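Section 3. Setting Up Shared Calendars 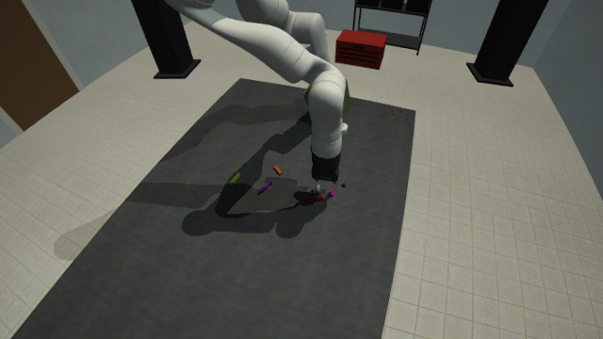
Before you start, make sure you have finished Section 2 and can sign in to Hutusico with your own account. You need the Owner or Manager role to create a shared calendar. If the New Calendar button is gray, ask the account owner to change your role under Settings > People.

Changes you make in this section show up for everyone on the team, usually within a minute. If you want to try things out first, work in a calendar marked Private and switch it to Shared when you are done.

3.1 Create the calendar

1. Open the side menu and choose Calendars.
2. Click New Calendar.
3. Type a name. Names can be up to 40 characters long, including spaces. Two calendars in the same account cannot have the same name.
4. Pick a color. The color you pick is the default for everyone, but each person can change it in their own view.
5. Choose a time zone. Hutusico fills in the time zone from your computer.
6. Under Visibility, choose Shared.
7. Click Save.

The new calendar appears at the bottom of your list. Drag it by the handle on the left to move it.

Note: The time zone of a calendar can be changed later, but events already in it keep the clock time they were entered with. A 9:00 meeting stays at 9:00 in the new zone. Check any events that include people in other offices.

3.2 Add people

1. Click the calendar name, then click People.
2. Type a name or email address. Matches appear after the third letter.
3. Choose a permission from the list next to the name:
View: can see events and details.
View busy only: can see when time is taken, without titles or notes.
Edit: can add, change and delete events.
Manage: can do all of this and can also add or remove people.
4. Click Send Invite.

Invites expire after 5 days. To send one again, click the three dots next to the name and choose Resend. People who already have an account do not need to accept. The calendar is simply added to their list.

To add a whole group, type the group name in place of a person's name. Anyone who joins the group later gets the same permission automatically. If a person is in two groups with different permissions, the higher one applies.

Caution: Removing a person from a calendar does not delete the events they made. It does cancel any reminders that were set to go to them.

3.3 Set working hours and closed days

1. Open the calendar and choose Settings > Hours.
2. Enter a start and end time for each day. Leave both boxes blank for a day you are closed.
3. Click Add Closed Day for holidays. Enter 1st January first if your office is closed then, and check Repeat every year.
4. Click Save.

Closed days are shaded in every view. People can still add events on them, but they will get a warning first. To block them completely, check Do not allow events on closed days.

Holidays that move from year to year have to be entered by hand. Repeat every year only works for fixed dates.

3.4 Bring in events from another calendar

You can import a file saved from most other calendar programs, including older Wurner desktop versions. The file name must end in .ics.

1. In the old program, export the calendar and save the file where you can find it.
2. In Hutusico, open the calendar that will receive the events.
3. Choose Settings > Import.
4. Click Choose File and select the file.
5. Look through the preview. Clear the check box next to anything you do not want.
6. Click Import.

The largest number of events you can import at one time is 1,054. If your file has more, export it in smaller date ranges and import the parts one after another. Do not close the window until you see Import Complete.

Caution: There is no Undo for an import. If you import the same file twice, you will get every event twice. To clean up, open Settings > Import History, find the second import and click Remove These Events. Any edits made to those events since then will be lost.

Files from Wurner sometimes bring in all-day events one day early. Check a few all-day events in January, or any month you know well. If they are off, remove the import, set the calendar time zone to match the old program, and import again.

3.5 Set reminders

1. Choose Settings > Reminders.
2. Click Add Reminder. You can add up to 3 for each calendar.
3. Choose Email or Pop-up, and how long before the event it should go out.
4. Click Save.

Reminders set here apply to new events only. To add them to events already in the calendar, click Apply to Existing. Each person can turn reminders off for themselves.

If reminders do not arrive:
Check the junk mail folder.
Check that pop-ups are allowed in the browser.
Make sure the event has not been marked No Reminder.

3.6 Print a calendar

Choose Print from the calendar menu, then Week or Month. Month view prints best sideways. Long titles are cut short in Month view, so use Week if you need full titles.

Section last checked by Letay Moges. Go on to Section 4, Booking Rooms.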